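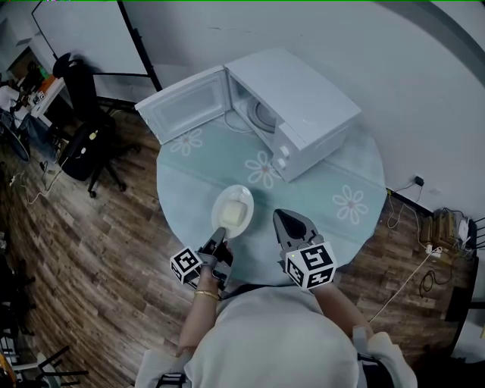 Photo: Zerum open day, Mollstead

How Do You Teach a Robot to Use a Microwave?

Have you ever tried to explain to somebody how to tie a shoe, using only words? You say "make a loop," and they make a loop, but it is the wrong size, or it is in the wrong hand, and pretty soon you say, "Oh, just let me show you." Showing is often a lot easier than telling. It is the same with robots, and that is what visitors to the open day at Zerum, a robot workshop in the town of Mollstead, got to find out for themselves.

Zerum opens its doors every October. You can walk from room to room, ask all the questions you like, and even try a few of the tools. One of the most popular stops is the kitchen table, which has a flowery tablecloth, a white microwave and a plate with a pale, square block on it that looks like tofu, or maybe like a slice of bread. It could almost be somebody's lunch.

The person at the table isn't using bare fingers to do the job, though. There is a gripper in each hand. A gripper is a kind of robot hand, and the ones in our photo have two hands' worth of work to do between them: one is touching the edge of the plate, and the other is open and ready. The microwave door is open too.

What is a gripper, anyway?

Hold up your hand and pretend it is wearing a thick mitten. You can't wiggle your fingers one by one anymore, but you can still pinch things between your thumb and the rest of the mitten. Many robot grippers work like that. They have jaws that open and close, and they can pick up a surprising number of things that way – a cup, a sock, a crayon, the edge of a plate.

A hand-held gripper is one that a person carries. When you use it, you feel what the robot would have to put up with. Suddenly a plate seems slippery, and a door handle is much harder to get hold of than it was at breakfast!

What are the checkered cubes for?

Each gripper has a cube on it with black and white squares. These patterns are called markers, and they are there to help a camera. To you and me, one side of a gripper looks a lot like the other side, but a camera and a computer can look at a marker and work out where it is and which way it is turned. If you tip your hand, the pattern tips too, and the computer can follow along.

Think of the number on the back of a soccer player's shirt. It helps you keep track of the player even when everybody is running around at once. A marker does a bit more than that, because it also tells the computer about tilting and turning.

Why do it over and over?

Suppose you want a robot to learn how to put a plate in a microwave. First somebody does the whole thing while the movements are recorded. Then they do it again, with the plate a little farther to the left. Then again, with the microwave turned a bit, or with different food. At Zerum, one simple kitchen job might be recorded over 2,000 times before a robot gets to practice it.

That sounds like an awful lot, but think about how many times you have eaten with a spoon. When you were a baby, a good deal of your dinner probably ended up in your hair. You got better by watching the people around you and by trying again at the next meal, and the one after that. A robot needs its practice too, and it needs to see the small differences, or it may only know how to handle one plate in one exact spot.

The recordings go into a computer program, which looks for patterns in them. The program that Zerum uses is called Eberhard. It compares what the camera saw with how the grippers moved, and bit by bit it learns which movement usually comes next. When the plate is here and the door is open, reach like this. When the door is closed, open it first.

What happens on the open day?

A turn at the grippers takes 15 minutes, and you will want every one of them. Visitors usually start with something soft, such as a sponge, and work their way up to the plate. Grown-ups often grip too hard and go too fast. Children tend to be good at it after a few tries – perhaps because they are used to learning new things all day long.

In the next room, a robot called Zimeck does some of the jobs it has been learning. Zimeck is rather slow. It needs a good long while to put away one cup, and sometimes it stops and has to start over, so bring your patience along and cheer when it gets there.

Try it at home

You can make your own gripper game with a pair of kitchen tongs. Ask a grown-up to lend you some with soft tips, and put a sponge on a plastic plate.

Pick up the sponge with the tongs and set it down on a folded towel.
Now move the plate to another part of the table and try again.
Hold the tongs in your other hand. What changed?
Ask a friend to watch you once and then copy exactly what you did.

Did your friend hold the tongs the same way? Did they come from the side or from the top? Draw a picture of both ways, and see if you can think of a third one.

Words to know

Gripper: a robot hand that can open and close to hold things.
Marker: a pattern that helps a camera tell where something is and how it is turned.
Recording: saved pictures and movements that a computer can go back to later.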